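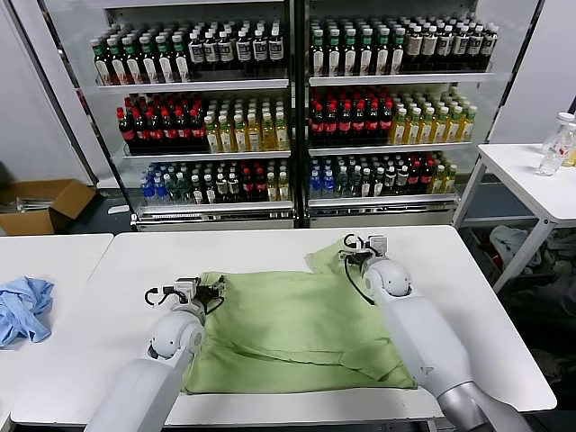 Two-arm garment station, both grippers at the cloth

Harnholm site – Two-arm table station, soft goods
Periodic safety check, May
Checklist revision 6

Result codes: OK / FIX / N/A. Every FIX needs a comment. A FIX in section 2 stops the station until it is cleared.

1. Floor and surroundings

1.1 Walkway to the station clear for its full width – OK

1.2 Nothing stored on the floor within reach of the operator's feet – FIX
Comment: Pile of cloth under the small side table next to the drinks cooler. Move it to the textile rack. Open cardboard box on the other side of the cooler needs to go too, or be closed, labeled and put on a shelf.

1.3 No drinks on or beside the work tables – FIX
Comment: Two plastic bottles on the side table. The site rule says no open or closed drinks next to powered equipment. The cooler may stay where it is under the room agreement, but whatever comes out of it is taken away from the station.

1.4 Cooler doors can be opened without a person stepping into the marked zone – FIX
Comment: The marking tape has worn away on the cooler side, so the limit can't be checked. Re-tape and measure again.

2. Stopping and power

2.1 Emergency stop reachable from the operator position without leaning over a table – OK

2.2 Emergency stop tested with the arms moving, both arms halt – OK
Comment: Tested 4 times, twice from each side.

2.3 Restart needs a separate action after the stop is released – OK

2.4 Main switch labeled and can be locked off – OK
Comment: Label still has the old station name, Enen 2. Correct at the next print run. Not a safety finding.

3. Arms, grippers and cables

3.1 Covers on both arms seated, no cracks, no missing screws – OK

3.2 Gripper fingers free of burrs and loose pads – OK
Comment: Checked with power locked off. Run a scrap of thin cotton over each fingertip. If it snags, the finger is replaced.

3.3 Cable loops at the grippers can't catch on the cloth or the table edge – FIX
Comment: The loops stand well out from the grippers, and on the right arm they come down over the garment when the arm reaches across. Shorten the free length and add a clip. Use the Futis clips from the spares drawer – tape leaves glue on the cable and has to be redone every few weeks.

3.4 Speed limit set for shared work – OK
Comment: Set to 218 mm per second in the station settings. Value read from the screen and written in the log.

4. Tables and workpiece

4.1 Tables level, locked together, no gap that can pinch a finger – OK

4.2 One garment in the work area at a time – OK

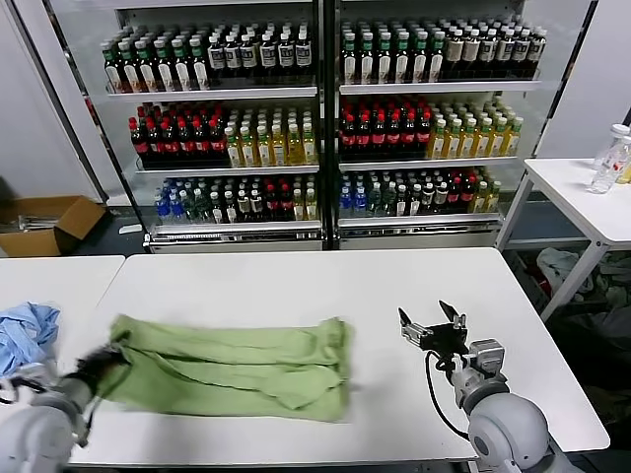
The green piece was the only one being handled. The light blue one was lying crumpled to the left, and that is accepted as long as it stays away from the arm's path. Please fold it or put it in a bin all the same. A loose heap can slide, and a sleeve under a gripper is hard to see on a white table.

4.3 Hands stay off the cloth while either gripper is holding it – OK
Comment: This includes smoothing out creases. If the cloth bunches up, pause first, then straighten it. An open gripper counts as live. Waiting above the table is still part of the cycle.

4.4 Garments checked for pins, tags and hard buttons before loading – FIX
Comment: Being done, but not written down. Use the sheet that came from Mosquera, one line per batch of 20.

5. People and paperwork

5.1 Operators at the station are on the current training list – OK

5.2 No loose sleeves, lanyards or scarves – OK

5.3 Risk assessment on hand and matches the present layout – FIX
Comment: The drawing shows one table. There are two now, side by side. Update the drawing and look again at where a person can stand on the left, as the second table changes the way in.

5.4 Last check's findings closed – OK

Open items
1.2, 1.3 – clear before the next shift
1.4 – re-tape before the next shift, then measure
3.3 – within the week, station may run until then at the present speed
4.4 – from the next batch
5.3 – before the next periodic check, sooner if the tables are moved again

Station may be used: YES, with the items above.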